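Search the notebook Go

Workshop notebook, tabletop handling of drinks and packaging
April 2023
Entered by Niamh Mac an tSaoi

Purpose of entry. To record the items in use on the cream table, and the points to be settled before the Hudska series is continued. It follows the February entry, in which the list of permitted containers was agreed.

Containers. The red bottle with the yellow cap is retained as the standard item for upright handling. The clear cup is retained beside it. Colleagues are reminded that the cup shows poorly against the pale surface, and that its position should be checked by eye from the side of the table before work begins.

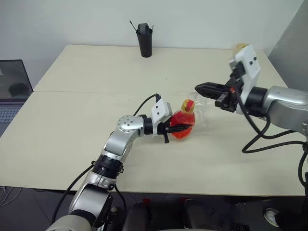 Stock of cups is held in the Lustovau cabinet, second shelf. The last order was for 500, and the next will be for 700, as the Hollmann group has asked to draw on the same supply. Cups with a split rim are to be discarded and not returned to the sleeve. The nominal fill for any pouring work remains as agreed in February – no change is proposed.

Soft items. Thin, crinkled material is to be recorded separately from rigid containers. It does not keep its shape between one handling and the next, and a note of how it was held is of more use than a note of where it lay. Entries should state whether one side or both sides of the item were gripped. The pen pot and the roll of clear tape may stay towards the back of the table, provided that they are named in the entry.

Matters outstanding:

1. Labels for the Zinach storage boxes. Box 8 still carries the old label and should be corrected.

2. Item register. Sheet 641 has two lines for the red bottle under different names. One is to be struck out and initialled.

3. Soft items held from both sides, near the centre of the table. A wording for the register is required.

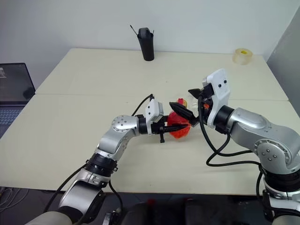

4. Surface cleaning. The seam between the two table panels is to be wiped along its length at the close of each session – a dry cloth is sufficient.

5. Hudska series. Start date to be confirmed with the Hollmann group.

Last updated by N. Mac an tSaoi

Contact the workshop | Copyright | Back to top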